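Home Courses Dates FAQ Venues Contact

Ladder and Harness Courses: Your Questions

Updated April
By the bookings desk, Tekora Training

Quick answers to the things we get asked most. If yours isn't on here, email or ring. Mornings best.

Which course do I need?

Depends what you climb. Stepladders and leaning ladders only, you want Ladder User. If you also have to look over the firm's ladders and sign them off, Ladder User and Inspector. Harness on, clipped to something, roof or tower or cherry picker, that's Harness User. Harness User doesn't cover ladders, people assume it does. It mentions them. Not the same thing.

If you're a supervisor who never leaves the ground but plans the jobs, ask for the Planning day. Different content altogether. Much more paper.

Do I legally have to do a course?

The law says people working at height have to be competent, and that the job has to be planned and supervised. It doesn't name our course or anybody else's. Training is one part of showing competence, along with experience and someone keeping an eye. Your client or main contractor may well want to see a certificate at the gate regardless. Ask them before you book, some are picky about what they'll accept.

How long does it take?

Ladder User, a morning. Ladder User and Inspector, a full day. Harness User, a full day. Harness User with Rescue, two days, and you need to be there for both, we can't pass you on one. Planning is a day but usually finishes a bit early if the group is awake.

Start is 9am. Doors from half eight. If you turn up after the first session has finished we will have to move you to another date, and there's a charge for that (see further down).

Where are you?

Two places. Prilteston is the main one, with the practical yard out the back: short tower, mock roof, anchor points. Skollow is the smaller centre and does classroom courses and ladders only. No harness work at Skollow. Check your joining email as we still get people at the wrong one and there isn't time to get across.

Parking free at Prilteston. At Skollow use the public car park and bring change, the machine is fussy about cards.

Can you come to us?

Yes. Group price is £400 for a half-day Ladder User on your site, up to the normal class size, travel included if you're between the two centres. Further out we quote. We need a room with chairs, a bit of wall to put a slide on, and somewhere flat and safe to put a ladder up. A loading bay out of use is ideal. A car park with cars moving in it isn't.

For harness courses on site we need to see the anchor points first, or photos and the paperwork for them. No paperwork, no clipping on. Sorry. We can bring a freestanding frame for some sessions, ask.

What do I bring?

Safety boots, proper ones. Trousers you can bend in. Gloves if you like them. A waterproof, the yard sessions go ahead in rain. Photo ID. Your lunch, unless the joining email says lunch is included. Reading glasses if you use them as you'll be looking at small lables on webbing and they're hard enough to read with good eyes.

Bring your own harness if you've got one. The trainer will look it over with you as part of the inspection bit. It's a good excercise and a few get failed every month. Don't bin anything beforehand, just bring it.

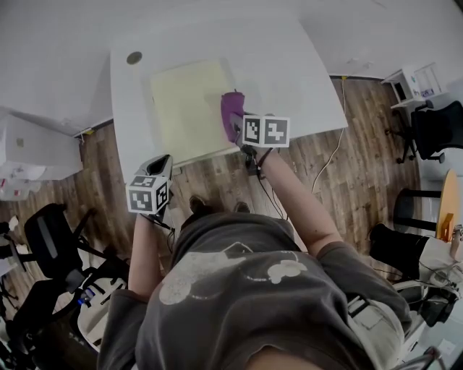 One person on a Harness User day told us they'd have liked more warning that their own kit might get failed on the spot, and asked what they were meant to wear for the rest of the day. Fair point, should have been on here. You wear one of ours. We have spares in all the usual sizes. The failed one gets tagged and you take it home to show your employer, we don't keep it and we don't cut it up without being asked.

Is there a weight limit?

Yes, for anything where you're suspended. It's down to the rating on the harness and lanyard, user plus clothes plus tools, and it varies by make. Tell us when booking if you think you might be near it and we'll check what kit we've got. It's confidential. We would rather sort it out before the day than in front of a class. No limit for the classroom part, and for ladders it's whatever is marked on the ladder.

I don't like heights. Is that a problem?

Usually fine. Plenty of people come who don't. The ladder work is low. The tower at Prilteston isn't high and you go up with a trainer. If you get there and can't do the practical we can't give you the full certificate, but you'll get an attendance letter for the theory and you can come back for the practical later. Has happened. No fuss made.

Medical conditions?

Tell us about: heart trouble, fits, blackouts, vertigo, bad back or shoulder, recent operations, anything that affects grip or balance. Also if you're pregnant. For suspended work we might ask for a note from your GP. Doesn't always mean you can't do it, sometimes the trainer just changes the order of things or leaves out a drill. Medication that makes you drowsy, say so on the morning, even if you've said so already.

Is there a test?

Short written paper, multiple choice, then a practical that the trainer marks as you go. For Inspector you also get given ladders with faults on them and have to find the faults and fill in a tag. Most common miss is the feet. People look at the rungs and the stiles and forget to turn the thing over.

Harness User practical is: check it, put it on, adjust it, choose an anchor, clip on, move, come down. If you fail one part you get another go the same day if there's time.

Someone can read the paper out to you. Let us know before hand.

What if English isn't my first language?

You need enough to follow safety instructions. If you're not sure, ring us. An interpreter can sit in free of charge provided they aren't a delegate on the same course. The written paper can be done out loud.

Who issues the certificate?

We do, backed by Arumugam, the awarding scheme we're registered with. Our centre number is 1258 and it's printed on the bottom of every certificate. If somebody shows you one of ours without that number on, or with a different one, ring us before you let them on site.

Certificate comes by email as a PDF. Wallet card by post, takes longer. Check the spelling of your name on the register before you leave, please. Reprints are chargeable if the mistake was on the booking form. 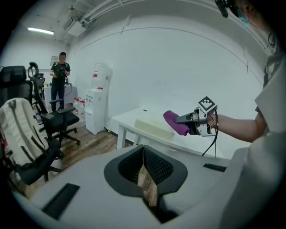

How long does it last?

Printed on the card. Put it in your calendar as we do send reminders but they go to whoever booked, and if that person has left the firm you won't hear a thing. There's a shorter refresher if you're still in date. Once it's run out, it's the full course again. We get asked for a few weeks' grace on this constantly. Can't do it, the scheme won't let us.

Can I use a card from another provider to get on the refresher?

Normally yes, if it's in date and covers the same things. Send a photo of both sides. Don't leave it until the morning, the trainer can't check it then and you'll be sat in reception.

Do you cover rescue?

Only on Harness User with Rescue. The one-day course tells you there has to be a rescue plan and what goes in it. It does not train you to carry one out. If your plan just says ring 999, that isn't a plan, and you should be talking to whoever wrote it. The rescue days use a dummy for the lifting and lowering. Bring a change of top, it's hard going.

Do I still need first aid?

Separate. We don't run first aid at either centre. There's a short talk about someone hanging in a harness and what to do while you wait for help but it won't count towards anything.

Can we buy harnesses or ladders from you?

No. Trainers will tell you what to look for and how to read the label, that's it. We don't sell kit and don't take commission from anyone who does.

How do I book and pay?

Online or by phone. Companies with an account, use form 1881 and put your order number in the top box, without it accounts send it back and your place isn't held. Individuals pay by card when booking. Cash not taken at either centre.

Named delegates please, even if it changes later. Swapping one person for another is free up until 4pm the day before.

What if I need to cancel?

More than a fortnight, full refund. Less than that, half, or move to another date once for free. On the day or no show, no refund. Late arrival past the first session counts as moving, and you pay the admin fee. If we cancel you get the lot back or the next date, your pick. High wind sometimes stops the tower part at Prilteston. We carry on with the theory and bring you back for the rest, no extra cost.

Can a sixteen-year-old come?

On Ladder User yes, with a letter from the employer or college. Harness courses, eighteen and over.

Dates for the summer?

Going up on the Dates page as they're confirmed. Prilteston harness days fill first. Skollow ladder mornings nearly always have a place or two left, so try those if you're in a rush.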